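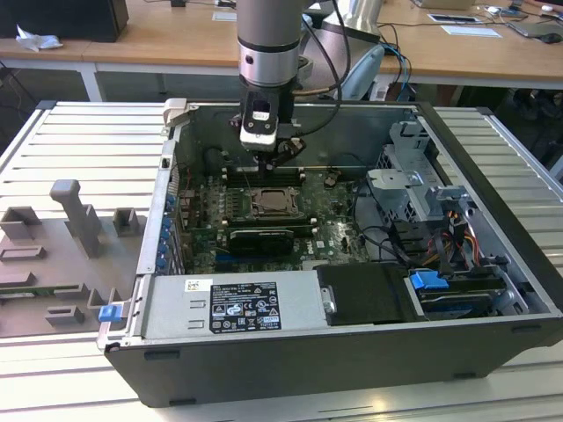 About Bremora

Bremora takes in retired office computers, pulls out what can be used again and sells the rest for scrap. We work out of one long building on Weser Street and have 14 people on the payroll. Most of what comes through our door is desktop towers from schools, clinics and insurance offices, with a smaller pile of laptops and the odd server that somebody forgot to mention on the pickup form.

The owner is Chalerm Chaiyaporn, who started the company after nine years of fixing these same machines for a school district. He still does the morning intake, and he still answers the phone badly.

Why we went to see a robot

People ask us about automation more than they ask about anything else. Customers want to know if it would make us cheaper. Our own people want to know if it would make them unnecessary. We get sales mail on the subject every week and until March we had thrown all of it away.

Then Promau, a company that builds robot work cells, invited us to an open day. Four of us drove over. We went expecting a slick show with the hard parts left out, and we are writing up what we saw on this page because it says a fair amount about how we run the place.

The demonstration used an opened Dell tower laid on its side on a slotted aluminum table, with the arm reaching down into the case toward the motherboard, close to the memory slots. We give Promau credit for the choice. The drive cage was still in there with its red, yellow, black and orange power wires bunched underneath, and the graphics card was seated. We see that kind of inside all day long. At trade shows we have watched arms move clean blocks from one tray to another, and this was a better test.

What we asked

The visitors around us mostly asked about speed. We had other questions, and some of the answers were better than others.

Who takes the side panel off? A person does, before the arm starts. On our benches the panel is where a good part of the trouble is – bent rails, missing latches, tamper screws, asset stickers glued across the seam.

What happens with a different model? It has to be set up again. We were told this is getting quicker, and we were given no figure. Our last school pickup was 263 machines in 12 different models, and that was a tidy one.

What about a memory stick that won't let go? Our people feel it and stop. The engineer talked for some time about force limits and we followed maybe half of it. We asked if we could bring in a box of our own ugliest towers for a second visit. Promau said yes, which we did not expect, and we plan to hold them to it.

How many tries does it take on average? They said they would send the numbers. When they arrive we will put them on this page, good or bad.

Where that leaves us

We have not bought anything. We have not ruled it out either. Pulling memory for a full shift is hard on the thumbs, and Yensuk, our bench lead, came home more interested than she wanted to be. Her view is that an arm might earn its floor space on one long run of identical towers and would sit idle the rest of the month. Chalerm thinks even that is generous.

If we ever do put one in, the bench crew will hear about it first and will have a say in where it goes. Nobody here was hired to be a placeholder.

What we do now

Every machine is opened by hand. Drives come out first, are logged by serial number and are wiped or shredded, and you get the paperwork. Memory, processors and graphics cards are tested before resale. Anything that fails goes to the metal buyers, sorted. We do not ship whole machines out unopened, and you can come and watch if you want to check.

Visits are by arrangement, mornings only. Please wear closed shoes. Parking is behind the building, and the front bell doesn't work, so knock at the loading door.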